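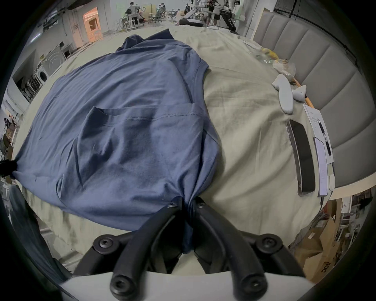
Every budget season at Gresgate somebody puts a laundry-folding line on the equipment list, and every year the case for it gets a little longer and a little thinner. I've read this year's. I think we should say no again, or at least say "not in April."

The pitch from Vekley is simple enough. One folding cell, 883 a month on a 12-month lease, and the linen room gets its evenings back. What the pitch leaves out is the shirt. A bath towel is a rectangle and it behaves like one. A T-shirt has a hem, a collar and two sleeves, and when it lands on a surface it bunches up any way it pleases. Two fingers can pinch a corner, sure. Getting from a pinched corner to a flat stack is most of the job, and I have yet to see a quote that prices that part.

Then there's the floor. Our plan shows the cell as a tidy square, with no cables, no table for the stuff that comes out wrong, and no spot for the person who will stand beside it. There will be a person. The Avau sorter we bought was supposed to run alone, and it has had company on every shift since it arrived.

I'd also like to see the 4000 for "integration" broken down. Does it cover training? Does it cover the second visit, when the grippers need changing? Guthrie, who quoted us for the same work, at least listed parts and travel on separate lines. Their number was higher and I trusted it more.

I'm not against machines. If Vekley will put a cell in our linen room for 4 weeks, using our laundry, mixed sizes, straight out of the dryer and dumped in a heap, I'll go watch it myself. Count the shirts that have to be folded again by hand. Put those hours in the spreadsheet next to the lease payment, along with the hours our staff spend loading it.

Until somebody does that, the money belongs in the two dryers we keep patching. They're dull and they have no demo video, but we know what they cost to run and we know what we lose each time one goes down.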